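Hikton supplies and launders reusable tableware for canteens, residential colleges and event caterers. We own the stock, deliver it clean, collect it after use and wash it at our own site in Brudora. Customers pay per item per use.

The hire range covers plates, bowls, beakers, trays, cutlery and chopsticks. Chopsticks are held in black with gold-coloured bands.

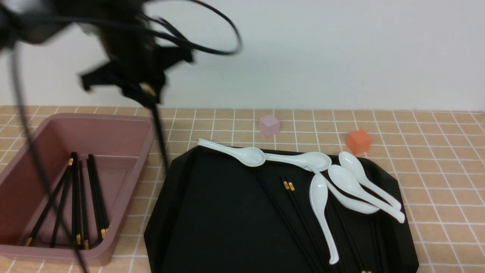
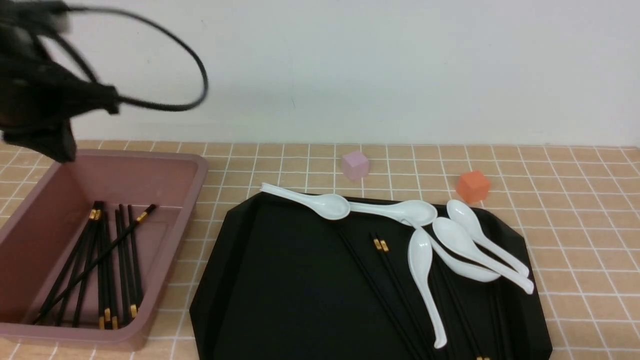
## How the company is organised

Hikton was formed when two smaller firms, a crockery hire business and a commercial laundry, moved into the same building and began to share a boiler. The laundry side was later sold. The wash hall, the steam plant and most of the vans stayed with us.

There are 40 permanent staff across 4 departments: collection, washing, inspection and dispatch. Accounts and customer service share an office above the loading bay. Seasonal staff join in September, when the colleges reopen, and usually stay until the end of the winter event period.

Our second site, Marchal, is a depot only. Nothing is washed there. It holds buffer stock for customers in the north of our area and has a small repair bench for crates and trolleys.

## Washing and inspection

Items arrive in closed crates and are sorted by material before they enter the hall. Ceramics and glass go through the two long conveyor machines. Plastics run on a separate line with a lower final rinse temperature and a longer drying section, as they hold less heat and dry more slowly. Chopsticks and small cutlery are washed upright in open baskets.

Every batch has a paper ticket, which stays with it from intake to dispatch. The ticket records the machine, the programme, the detergent lot and the initials of the inspector. We keep tickets for seven years.

Inspection is by eye and by hand. Items are withdrawn for:

- chips or cracks of any size
- worn or lifting decoration
- staining that remains after a second wash
- warping that stops the item from stacking

Withdrawn ceramics are crushed and sold as aggregate. Withdrawn plastics are sorted by type and returned to the moulder where the moulder will take them – not all will.

## Stock control

The stock system is called Hukidier. It was written in-house and replaced a set of spreadsheets. Crates are tracked one by one with a printed code; the items inside are tracked by quantity only. Differences between the delivered and returned quantities are shown on the monthly statement, and customers have until the end of the following month to query them.

Losses are charged at replacement cost with no handling fee.

## Customers and area

We serve 190 sites at present. Most are staff canteens and halls of residence with a fixed weekly order. The remainder are caterers who order by event, with larger quantities and shorter notice.

Vans leave Brudora from 5 a.m. and collections finish by mid-afternoon. Orders changed after noon on the day before delivery are met from buffer stock where possible.

## Visits and enquiries

New customers may visit the Brudora site before signing an agreement. Visits take place in the afternoon, when the intake area is quieter. Closed shoes are required and hair covers are provided at the door.

Sample crates can be requested through customer service. Please state the number of covers, the type of meal service and whether the site has step-free access for trolleys.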